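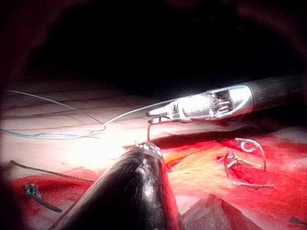 Managing the Thread When You Practice Suturing With Long Instruments

Most people who start on the bench trainer worry about the needle. The thread gives them more trouble. It is long, it keeps the curl it had in the packet, and it ends up wherever you weren't looking. The steps on this page are the ones we use in the Riria practice sessions for a single stitch with a curved needle and a square knot.

What you need

A practice pad or other soft material with an edge you can sew
Two long instruments, at least one of them a needle driver
A curved needle with thread attached
Small scissors
A cup with a lid for used needles

Cut the thread before you start

Beginners leave the thread too long. For one interrupted stitch, 19 cm is enough. For a short running stitch we go up to 26 cm. Anything more and you spend the session pulling slack through.

Draw the thread gently between two gloved fingers to take out some of the curl. Don't yank it – the join at the back of the needle is the weak point.

Picking up the needle

1. Lay the needle on the pale part of the pad, where the thread is easier to see.
2. Hold the thread a short way behind the needle with your helper instrument and lift. The needle will hang from the thread and turn.
3. Let it settle, then close the driver on it a little past the middle, toward the thread end.
4. Check the angle. For a normal forehand bite the needle should sit square to the jaws. If it leans, loosen slightly, nudge the tip with the other instrument, and close again.

Keep the point in view the whole time. If you lose sight of it, stop both hands and find it before you do anything else.

Where the thread should go

Before each bite, sweep the loop to the side away from your driver. A wide open loop lying flat is fine. A loop that has curled back over itself needs to be opened now, while it is still loose. Once you pull it through the pad, it can close down into a knot.

Taking the bite

Go in with the point at a right angle to the surface. Turn your wrist and let the curve do the work. When the point comes out the other side, take hold behind the tip and follow the same curve out. Grabbing the tip itself will blunt it.

Pull the thread through in short lengths until you have a 2 cm tail.

Tying

Wrap the long end around the driver, reach for the tail and pull the two ends flat in opposite directions. Wrap the other way for the second throw. Add a third throw if the thread is slippery. Trim both ends and put the needle in the cup.

Luzius Reisinger, who set up our bench, has students repeat only the pickup for 21 minutes before they sew anything. It is dull, but it helps – most of the lost time is there.

Updated 1/17/21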